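Priston Family Record Book, Third Printing
Sold by Nyberg Paper & Desk
Item 16-2
In stock, ships from Britport

We have carried a lot of family history books over the years, and most of them come back. People buy them after a funeral, fill in two pages, and find that the lines are too short for a real name or that the maker has left room for four children and no more. We went into the Priston expecting the same thing. It's better than most. It is still a blank book, and it won't write itself, whatever the sticker on the wrapper says.

What you get
A hardbound book with a page for each person, sewn so it lies open on a desk. Every page has space for parents' names (mother's maiden name included), birth, schooling, military service, marriages, work, church or club, and burial. There are 20 ruled pages at the back for longer stories. A pull-out chart covers 3 generations. The maker calls that chart "complete," which we would not.

What we don't buy
The wrapper promises "archival quality for centuries." We asked what that was based on and got a brochure. The paper takes ink well and doesn't bleed with the pens we tried. Past that, we can't tell you, and neither can they.

The maker also says the book is "all you need to write an obituary." It will help with dates and the spelling of in-laws. It has no line for who was left out or who stopped speaking to whom, and you'll have to settle that yourselves.

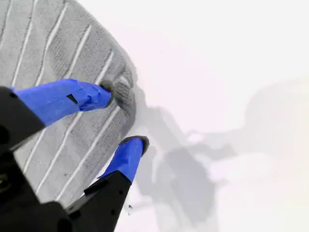
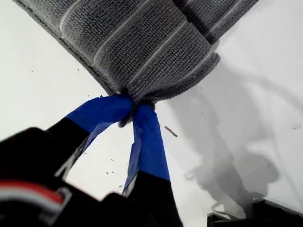 Gray towel with thin pale stripes.

Filling it in
Use pencil first. Families disagree about dates more than you would think, and a birth year given by a cousin over the phone should be checked against a certificate or a stone before it goes down in ink. Write the county as well as the town. If an uncle farmed in one place and got his mail in another, put down both.

Compared with the Grundon
The Grundon binder costs less and lets you add pages, so it suits a big family. The rings pinch, and pages go missing when it gets passed around. We stock both and sell more of the Grundon, mostly on price.

Refills and returns
There are no refills for the Priston. A second volume was announced for April and we haven't seen it. We'll list it when we have copies on the shelf. Unmarked books can be returned within 16 days. Books with writing in them can't, even in pencil.

Page last checked 2023-11-18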